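Home | Bench log | Cells | Parts | Search

June, bench log – cell 2, charger and cable sorting

Started 7:40. Kaneko job again, returned charger kits. Last month this was all hand work, two people at the long bench picking plugs out of knots of cable. Now the arms take the first pass and whoever is on shift does untangling and the odd ones. Total through the cell so far 1,411 pieces, 938 of them with no hand on them at all.

Doing cube onto disc first, then the cable stuff. Left arm parked high while right one places, otherwise the conduits rub. 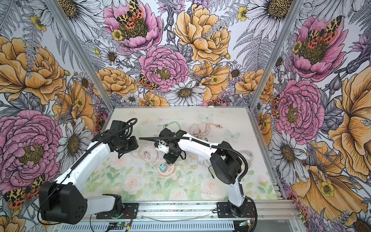
Shift people say the wrists hurt less but the day is more boring. Fair. Waiting for a fault is tiring in its own way, and I dont think we planned for that. Trying 220 pieces per person then swap to packing. Night shift wants to keep the old bench for white cable, fine by me – they are still quicker at it than the arms.

Pick order for mixed stuff: charger bodies first, cable comes along if it's plugged in. Do not pull by the cable. Grip from two sides, port up, so the person at the end can read it without turning it over. Zatska script still has the old order, needs changing before anyone runs it.

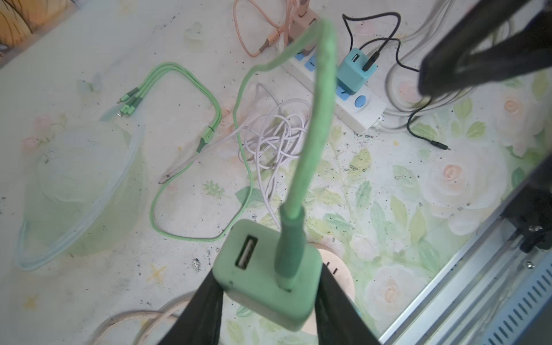 Filed under: Work changes / Training

Govex sheet for new starters is out of date, still says "sorter". Job is more like minding plus fixing now and pay grade hasnt moved. Raised it, no anser yet. Wipe the mat between batches, black specks all over it. Ask for a second stool too.

Recent entries
- Fakonia feeder, jam notes
- Cell 1 finger fabric swap
- Batch of 576, what got rejected
- Shift swap trial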